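Prustico moves its mail-order returns to a new address in Plelen

10/01/2023

Customers who send back shoes, bags or belts bought from the Prustico catalog will need to use a new address from now on. 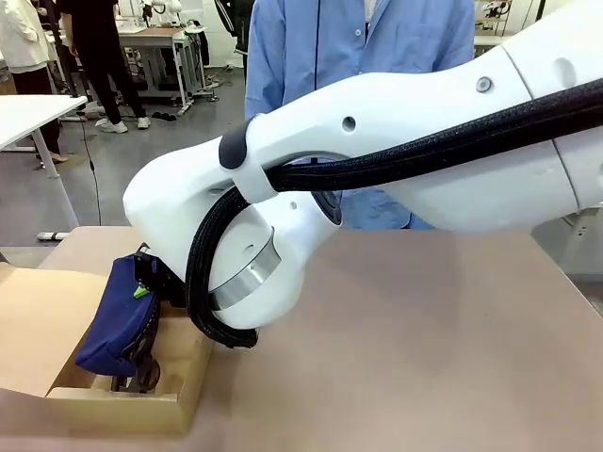
What changes for customers

The old returns counter on Dvořáček Street stopped taking parcels at the end of August. All returns now go to the Cloremer building in Plelen, next to the freight yard. The new address is printed on the slip that comes with every order. Parcels sent with an old slip will be forwarded, but this adds 3 working days to the refund.

The time limit for a return stays at 18 days from delivery. Shoes must come back in their own shoe box, with a second box or a paper wrap around it. Prustico says too many pairs have arrived with a shipping label stuck straight onto the shoe box, and it will charge a repacking fee for those starting with the winter catalog.

Return postage is still free for orders over $173. Below that amount the customer pays, unless the item is faulty or the wrong size was sent.

Drop-off points

The number of shops where a return can be handed in goes up to 203. Most of the new ones are grocery stores and gas stations in the smaller towns north of Plelen, where customers had been asking for a drop-off point for several years. Opening hours differ from shop to shop – the full list is in the back of the fall catalog and at the front desk of any Prustico store.

Exchanges in person

Stores will go on exchanging items bought by mail, as long as the customer brings the order number. Refunds in cash are no longer given at the counter. The money goes back to the card or account used for the order.

Gift cards bought before the move remain valid.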